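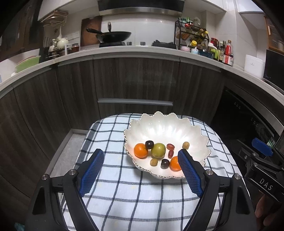

New from Govano: the Tratedham color-change thread pack

I've been itching to tell you about this one! Our new Tratedham pack goes on sale in August, and it's the first thing we've made that does its trick with no battery at all. The thread is coated with a pigment that fades when it warms up, so you can stitch a leaf that goes pale under your thumb and then creeps back to green while you're putting the kettle on.

Each pack has 2 reels (one green, one plum), a needle with an eye big enough for the thread, and a printed card of patterns drawn by Nayeli Ocampo, who also did our felt badge sheets. There are 205 yards on each reel. I got through a whole bookmark, two patches and a rather lumpy owl before I'd made much of a dent in mine.

We tried the early samples with Jamie Treloar's seventh grade class at Osman, and I learned a lot in one morning. The first card had the stitches far too close together – fine for me, hopeless for anyone sewing for the first time – so Nayeli opened everything up and we printed it again. The students also wanted to know if it would go through a sewing machine. It will, on a slow setting, with the color-change thread on top and ordinary cotton in the bobbin. Please don't iron straight onto it, though. Use a pressing cloth and keep the iron cool.

If you teach textiles, there's a class box too, with 100 needles, a bigger set of reels and teacher notes by Tharun Devadiga on how the pigment works. Tharun's notes run to four pages and I understood nearly all of them (the bit on microcapsules took me two goes).

The first run is 300 packs, and Grendisport will be handling orders from schools. Everyone else can buy from our own shop as usual. Plum reels will also be sold singly once the second batch is in.

For samples, prices or a chat about workshops, ask for me, Nazanin Safavi, at the Govano office. I'm in every day except Tuesday, when Wilfredo Quiambao picks up my messages.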